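Câbles souples : le logiciel face à ce qui se plie

Chez Morin, la table de travail est encombrée en permanence. Les techniciens y posent les boîtiers à tester, les cordons d'alimentation, les câbles USB, et personne ne range entre deux essais. C'est sur ce genre de désordre que l'équipe logicielle fait tourner Mola, son programme de perception et de planification pour la manipulation d'objets souples. Le bras et la pince sont des modèles du commerce. Tout le travail porte sur le code.

Un câble pose un problème que les cubes et les bouteilles ne posent pas. Un objet rigide se décrit avec une position et une orientation, soit six valeurs. Un câble change de forme dès qu'on le touche, et continue parfois de bouger après. Il se croise lui-même, passe sous un autre, disparaît derrière une boîte. La première version de Mola traitait chaque segment visible comme un objet séparé. Deux segments du même câble, séparés par un croisement, devenaient deux câbles. Le planificateur tirait sur l'un en croyant laisser l'autre en place.

La version actuelle part d'une autre représentation. Le module de perception extrait d'abord une ligne centrale pour chaque portion visible, avec une épaisseur estimée. Un second module relie ces portions en un graphe : les nœuds sont les extrémités et les croisements, les arêtes sont les morceaux de câble. À chaque croisement, le logiciel garde plusieurs hypothèses sur ce qui passe dessus et ce qui passe dessous, avec un score pour chacune. Il ne tranche que si le geste demandé l'exige. Pour saisir un câble loin de tout croisement, par exemple, il n'a pas besoin de savoir comment les autres sont emmêlés.

L'épaisseur joue un rôle important. Deux câbles noirs sur le même support ont souvent la même couleur et presque les mêmes reflets. Leur diamètre est alors le meilleur indice pour les distinguer. Les développeurs ont longtemps utilisé un seuil fixe, qui tombait en panne dès que la caméra se rapprochait. Ils calculent maintenant l'épaisseur à partir de la distance entre la caméra du poignet et le plan de travail, connue grâce à la position du bras. La correction tient en quelques lignes, et elle a supprimé une bonne partie des confusions.

Les données viennent du laboratoire de Plornley, qui a enregistré 3557 prises avec la caméra de poignet. La collecte s'est étalée jusqu'en mars, sur des tables en bois, en métal et en plastique. Le bois s'est révélé le support le plus difficile. Une veine sombre, longue et un peu courbe, ressemble assez à un cordon fin pour tromper un réseau entraîné surtout sur fond uni. Plornley a donc ajouté des vues de planches nues, sans aucun objet, pour que le modèle apprenne aussi ce qui n'est pas un câble.

La lumière cause d'autres erreurs. Sur une gaine brillante, un reflet allongé coupe le câble en deux dans l'image segmentée. Le graphe répare souvent la coupure, à condition que les deux bouts restent alignés. Dans une courbe serrée, l'alignement ne suffit plus et le programme doit regarder la courbure de part et d'autre. Cette partie reste fragile. Elle dépend d'un paramètre réglé à la main, que l'équipe aimerait remplacer par une valeur apprise.

Vient ensuite la planification. Mola ne cherche pas à prédire la forme exacte du câble après le geste, car les essais de simulation complète prenaient trop de temps pour un résultat médiocre. Le planificateur tire au sort jusqu'à 50 gestes courts, élimine ceux qui mènent la pince dans un obstacle, puis classe les autres selon un critère simple : le nombre de croisements qu'il resterait dans le graphe si tout se passait à peu près comme prévu. Il exécute le meilleur, s'arrête, reprend une image et recommence. Un démêlage ordinaire demande ainsi plusieurs cycles. 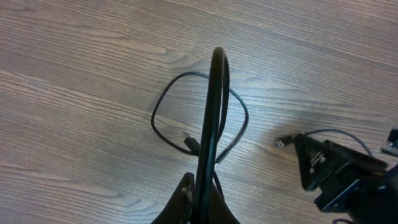

Ce découpage en gestes courts a un coût. Entre deux mouvements, le bras attend la fin du calcul, et cette attente dure 2 secondes sur l'ordinateur installé près du poste. L'équipe a essayé de lancer la perception pendant le déplacement pour gagner du temps. Les images prises en mouvement étaient trop floues pour les cordons fins, et l'idée a été mise de côté. Une version intermédiaire, qui analyse seulement les câbles épais pendant le trajet et attend l'arrêt pour le reste, est en cours d'essai.

La pince elle-même complique la lecture. Ses doigts sont noirs, comme la plupart des câbles, et ils entrent dans le champ de la caméra par le bas. Un masque fixe ne convient pas, puisque leur écartement varie. Mola calcule donc leur silhouette à partir de l'ouverture mesurée par le moteur et retire cette zone avant la segmentation. Quand un câble est tenu entre les doigts, le logiciel conserve un nœud particulier à cet endroit du graphe, qu'il appelle nœud de prise. Le reste du câble est reconstruit à partir de là.

Les connecteurs sont gérés à part. Un détecteur d'objets classique les cherche dans l'image et les rattache à l'extrémité la plus proche du graphe. Une pièce métallique ou un insert de couleur facilite la détection, mais le modèle ne doit pas s'y fier entièrement : beaucoup de fiches sont noires d'un bout à l'autre. L'erreur la plus courante consiste à attribuer une fiche au câble voisin quand deux extrémités sont proches.

L'outil que les développeurs ouvrent le plus souvent n'est pas dans Mola. Il s'agit d'un visualiseur écrit chez Ivcombe, qui rejoue une séance image par image et superpose le graphe, les hypothèses de croisement et le geste choisi. Avant lui, comprendre un échec demandait de relire des journaux de texte. Le visualiseur permet aussi de corriger un croisement à la main et de relancer la planification depuis ce point, ce qui indique vite si la faute vient de la perception ou du choix du geste.

La suite de tests automatiques compte 14 séances de référence, rejouées à chaque modification du code. Trois d'entre elles échouent encore de façon régulière, toutes avec des câbles fins qui font plusieurs tours autour d'un plus gros. L'équipe les a laissées dans la suite. La prochaine version de Mola doit modifier la façon dont les hypothèses de croisement sont conservées d'une image à l'autre, et ces trois séances serviront à la vérifier.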